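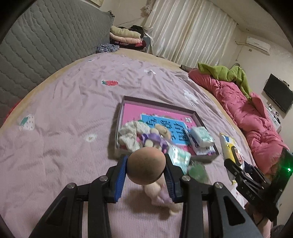

Wie stellt man fest, ob eine alte Geige noch in der Stimmung gespielt wurde, für die sie gebaut war?

Man misst die Mensur, die Halslänge und den Winkel des Halses zur Decke und sucht im Inneren nach Spuren eines früheren Bassbalkens. Stimmen die Maße mit dem Ursprungszustand überein und fehlt jede zweite Leimspur, wurde das Instrument vermutlich nie für höheren Saitenzug umgerüstet.

So stand es im Merkblatt der Werkstatt Marnix, und so ging der Gutachter vor. Die Geige kam aus Wevon. Sie lag in einem Kasten ohne Schloss, mit Kordel umwickelt, und trug die Eingangsnummer 630. Auf dem Begleitzettel stand: Tanzgeige, Zettel innen 1814, bitte spielbar machen bis Oktober. Unterschrieben hatte eine Frau, die nach eigener Angabe nicht spielte.

Er begann mit der Decke. Fichte, enge Jahre in der Mitte, zum Rand hin weiter. Ein Riss unter dem rechten F-Loch, alt, von innen mit Pergament gesichert. Der Boden einteilig. Der Lack war dort, wo die linke Hand in der ersten Lage anliegt, bis aufs Holz abgetragen, weiter oben am Korpus unversehrt. Wer darauf gespielt hatte, war die Lagen kaum hinaufgegangen. Das passte zu Tanzmusik und bewies nichts.
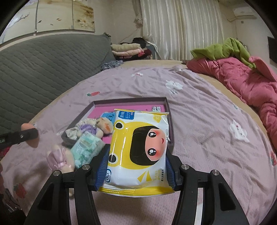
Der Bassbalken war original. Der Hals war nie angesetzt worden, der Winkel flach, der Keil unter dem Griffbrett aus einem Stück mit diesem. Der Gutachter trug die Werte ein und setzte hinter jeden das Kürzel für »gemessen«. Hinter die Jahreszahl setzte er das Kürzel für »abgelesen«. Zettel konnte man einkleben, wann man wollte.

Am Nachmittag zog er Darmsaiten auf und stimmte sie zunächst einen Ganzton unter Normalton. Das Instrument nahm die Spannung ohne Geräusch an. Nach einer Stunde waren A und D abgesunken, die G-Saite stand, die E-Saite ebenfalls. Er stimmte nach. Nach einer weiteren Stunde waren A und D wieder gesunken, beide um denselben Betrag. Er prüfte die Wirbel, kreidete sie nach, wechselte die D-Saite gegen eine aus anderer Lieferung. Am nächsten Morgen das gleiche Ergebnis.

In Wiltmont gab es ein Archiv mit Tanzhandschriften aus der Gegend. Er rief dort an, eigentlich wegen der Jahreszahl, und erhielt drei Tage später Kopien eines Heftes aus Wevon: 16 Tänze, einstimmig, ohne Verfasser. Über den ersten fünfzehn stand nichts. Über dem letzten stand in kleiner Schrift, die beiden mittleren Saiten seien abzulassen, »bis sie von selbst bleiben«.

Er las den Satz zweimal und legte ihn zu den Unterlagen. Verstimmte Saiten waren in der Tanzmusik nichts Ungewöhnliches, man gewann leere Zusammenklänge und ersparte sich Griffe. Eine Saite bleibt allerdings nicht von selbst bei einer bestimmten Höhe. Sie bleibt dort, wo Reibung am Wirbel und Zug sich ausgleichen, und das lässt sich einstellen.

Er ließ A und D los und wartete. Auf dem Tisch lief der Klimaschreiber von Lục, die Linie für die Feuchte war fast gerade. Gegen Abend standen beide Saiten. Das Stimmgerät zeigte für das A einen Wert zwischen zwei Tönen, für das D ebenso, der Abstand dazwischen war eine reine Quinte. Zu den äußeren Saiten ergab sich nichts, was in einer Tabelle stand.

Er spielte den sechzehnten Tanz vom Blatt. Die Noten waren nach Griffen geschrieben, nicht nach Klang, deshalb wusste er vorher nicht, was herauskommen würde. Der erste Teil klang falsch. Der zweite Teil klang ebenso falsch, aber an denselben Stellen, und beim dritten Durchgang erwartete er die falschen Töne bereits und setzte den Bogen dort etwas fester auf. Den Takt hielt er mit dem Fuß. Der Fuß war früher fertig als das Stück, das Heft hatte im letzten Teil einen halben Takt zu viel oder alle anderen Tänze hatten einen zu wenig.

Danach prüfte er die Saiten. Sie waren nicht gesunken.

Im Bericht stand unter Punkt vier: Instrument spielbar. Stimmung der mittleren Saiten bei Normalton nicht stabil, Ursache nicht ermittelt. Empfehlung: Wirbelkasten ausbuchsen, neue Wirbel aus Buchsbaum. Unter Punkt fünf, Bemerkungen, schrieb er zunächst den Satz aus dem Heft ab, strich ihn und schrieb ihn dann mit Quellenangabe erneut hin.

Die Frau aus Wevon rief nach Erhalt an. Sie wollte wissen, was das Ausbuchsen koste. Er nannte den Preis. Sie fragte, ob es nötig sei. Er sagte, für das gewöhnliche Repertoire sei es nötig.

»Und für das andere?«

Er blätterte in den Kopien, obwohl er die Seite kannte.

»Dafür müsste jemand den letzten Teil auszählen«, sagte er.

Sie bat ihn, die Wirbel zu lassen, wie sie waren, und den Kasten wieder mit der Kordel zu schließen. Er vermerkte beides auf der Karteikarte und stellte die 630 ins Regal für Abholung.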